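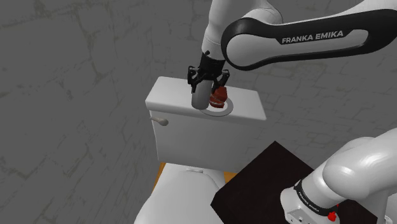

Simulated pick trial, bathroom layout: Franka Emika arm, two-finger gripper at the gray cylinder.

Gripper comparison, simulation stage

Ebuka Onyeka and Ada Fontana have finished the April gripper runs for the Hastilitz project. They tried 3 gripper models on the same arm and controller, with 700 pick attempts per model. Start poses were shared, and finger opening was the only setting tuned for each model. Linkage fingers need extra side clearance when a second object stands on the same plate, so the planner now checks the outer knuckles as well as the tips - a change that added 80 ms to each plan. Bench tests at Ratdale begin with a 50 mm cylinder. Send requests for the logs to Cinzia Zuccaro.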